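3.2 Tray contents

Toys at the Dedstead playroom were stored in mixed trays, unsorted by colour or material. Balls, building blocks and pieces of fabric shared one wire mesh tray (Figure 2). Soft items tended to settle over small, hard ones - a block under cloth was often missed at pack-up.

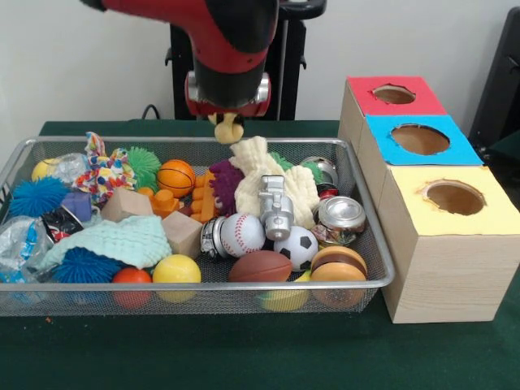

Figure 2. Mixed tray on the cloth-covered table.

Trays were repacked every 14 days, and the order of packing was left to staff.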